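Search this manual Enter keyword Search

Section 6. Fitting and Sealing Patterned Floor Tile Beside a Painted Panel

This section covers Drestura hexagon floor tile laid next to a painted wall or side panel. If you are laying tile against brick or bare concrete, use the Sermont edge kit and follow the sheet packed with it.

Before you start

Read the whole section once. The adhesive begins to set soon after mixing, and there is no good place to stop between steps 3 and 6.

You will need:
- Drestura floor adhesive, powder
- Drestura grout, in the color you have chosen
- Notched trowel and rubber float
- Bucket, paddle, and two sponges
- 2 mm spacers
- Masking tape
- Osa penetrating sealer, 500 ml

CAUTION: Adhesive powder irritates the eyes and lungs. Wear a mask and goggles when pouring and mixing. Keep children and pets out of the room until the floor has set.

Laying the tile

1. Sweep and vacuum the subfloor. Scrape off old paint, wax, and glue. Fill any hollow you can rock a straightedge over and let the filler dry.

2. Dry-lay the first rows without adhesive. Start from the most visible edge of the floor and work toward the panel, so that the cut tiles fall along the panel side. Number the backs of the cut tiles in pencil.

Note: Open several boxes and mix them as you lay. Shade varies from box to box, and a floor laid one box at a time can show bands.

3. Mix the adhesive with clean, cool water until it holds a ridge. Let it stand for 6 minutes, then stir again. Do not add water after this point.

4. Spread adhesive with the flat side of the trowel, then comb it with the notched side in one direction. Cover only as much floor as you can tile before a skin forms.

5. Press each tile down with a slight twist. Set the spacers as you go. Check the rows from a low angle every few tiles, looking along the floor toward the far edge. A seam that is drifting is much easier to spot this way than from directly overhead.

6. Leave a gap of 6 mm between the last tiles and the panel. Do not fill it with adhesive or grout.

A dark hexagonal inset between larger tan and brown tiles makes a wandering seam stand out, so take extra care with spacing in patterns of this kind. Pale seams show it as well.

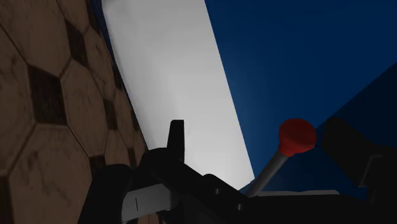 7. Leave the floor for 21 hours before walking on it. In a cold room, leave it longer. Pull out the spacers once the tiles are firm.

Grouting and sealing

8. Tape the bottom edge of the panel. Dried grout will lift white paint if you have to scrape it off.

9. Work the grout into the seams with the float held at a slant. Wipe diagonally across the seams with a damp sponge. Rinse the sponge often.

10. When the haze has dried, buff it off with a cloth. Fill the gap at the panel with flexible sealant in a matching color.

11. Apply 2 thin coats of Osa sealer. Wipe off any that is still on the surface after a few minutes.

CAUTION: Do not use acid cleaners on colored grout.

If a tile sounds hollow when tapped, lift it and reset it before you grout. For loose panels, see Section 7, MacBrayne Panel Clips.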